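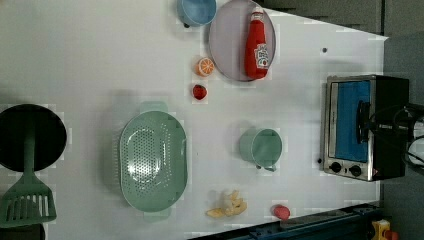

Combien de démonstrations faut-il vraiment pour une tâche de rangement ?

Posté par Solange Lins, 24 mai 2021

Bonjour à tous. On enregistre des démonstrations téléopérées sur une table de dînette : fruits en plastique, passoire, mug, poêle, spatule, mini-four. La consigne est du genre « mets la banane dans la passoire » ou « pose le mug sur l'assiette ». J'en suis à 1 401 épisodes depuis décembre et la politique apprise rate encore dès qu'on déplace la passoire de la largeur d'une main. Le guide de Killar promet que « ça généralise avec le volume ». Je veux bien, mais à partir de quel volume ? J'ai l'impression de remplir un disque dur pour rien. Est-ce que quelqu'un a déjà vu une courbe qui monte, ou est-ce que tout le monde se contente de recopier la phrase du guide ?

Taner Şimşekoğlu

Je me méfie aussi de la phrase du guide. Avant d'en enregistrer d'autres, regarde tes positions de départ. Chez nous, on avait deux opérateurs qui remettaient les objets à peu près au même endroit après chaque prise, sans s'en rendre compte. Superpose la première image de tous tes épisodes : si tu distingues encore nettement la passoire, tu n'as pas un gros jeu de données, tu as la même scène copiée.

Ce que je ferais :
Tirer les positions au sort avec un petit script, y compris pour les objets qui ne servent pas à la consigne.
Changer l'orientation de la passoire et du mug. L'anse toujours du même côté, le modèle s'y accroche.
Laisser des objets proches en couleur. Le mug, la passoire et la spatule sont verts tous les trois, tant mieux, ça l'oblige à regarder la forme.
Garder 9 dispositions pour l'évaluation et ne jamais enregistrer dessus.

Pour la courbe, entraîne sur un quart des épisodes, puis la moitié, puis tout. Si les trois scores se valent, inutile de continuer pareil. Et lance au moins 8 essais par disposition — avec deux ou trois, on lit du bruit.

Aoun

Passe sur Nellar, ils augmentent les images automatiquement et tu n'as plus besoin de bouger les objets. Moi ça marche nickel.

Taner Şimşekoğlu

@Aoun : nickel mesuré comment ? Recadrer une image ne change pas la trajectoire du bras. Pour la couleur et la lumière, d'accord. Pour une passoire déplacée, j'attends de voir les chiffres.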